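Search this site Enter keywords Go

How a School Plans to Buy a Robot Arm

A robot arm is a machine that moves things from one place to another. It has joints, like your shoulder and elbow. Before a school buys one, somebody has to write a budget. A budget is a list of what you need and what each item costs.

The price of the arm is only the first line. Most arms are sold without a hand. The hand is called a gripper, and it is ordered separately. Regula Reisinger plans equipment for the Grilton school workshop. Her list has these lines:

Gripper: 930 dollars
Spare fingers: 200 dollars
Cables and plugs: 357 dollars
Practice objects: 97 dollars

Add them up and you get 1,584 dollars, before the arm is paid for. 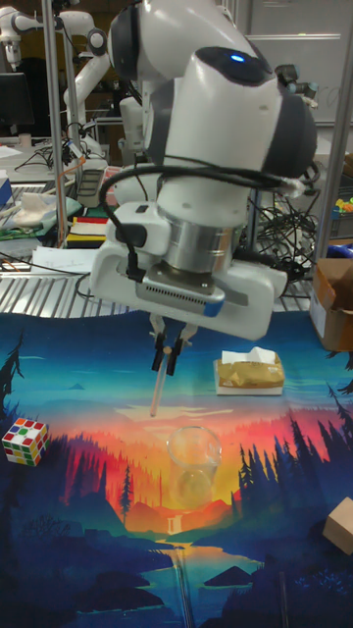
The next step is to write down the jobs. A gripper that can hold a thin stick may be too small for a big box. Measure the widest object and the narrowest object. Then check both numbers against the gripper's data sheet. A data sheet is a page of facts from the maker.

Weight matters too. The limit is called the payload. The gripper counts as part of it. If an arm can lift five pounds and the gripper weighs two, three pounds are left for the object.

Last, plan the space. The arm needs a firm table, a power outlet and room to swing. Measure the table before you order.

Try it: choose one job at home, such as putting away pencils. List every object and its width.

Last updated: 2018-02-04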